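Skulteo project, interim report to the Farnari fund, covering the work through May

Our last report said the gripper fault was closed. I would not say that today. The fingers still fail to shut on command in some trials, and the vendor's explanation — a loose connector — does not convince me. We reseated that connector, ran 25 grasps on the bamboo cup, and eight of them ended with the controller reporting "closed" while the fingers stayed apart.

A false "closed" is a safety matter. The arm moves off as if it were holding something, and anyone standing near the counter trusts the status light. Until this is fixed, no one works within reach while the arm has power.

Bamboo cup, wrist view first, then the counter view with the blue cup:

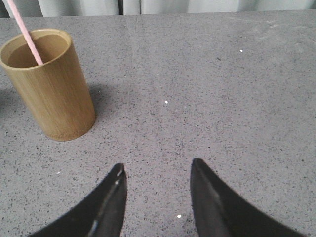
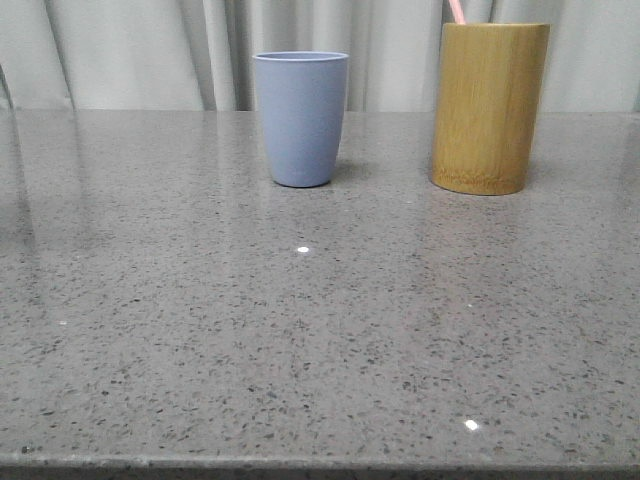

Nadiia Sydorenko reads the same logs differently. She thinks the Jimix firmware update is at fault and wants to roll it back before we spend money on parts. She also points out that 14 of the trials ran before the update was complete, so my count mixes two versions. Fair enough, but the older version had its own false reports, and I have yet to see a clean run on either.

Still open: the rollback test, a separate finger position sensor, and a written answer from the vendor. Taras Vasylenko has the sensor quote. We are asking to hold the next payment to the vendor until that answer arrives.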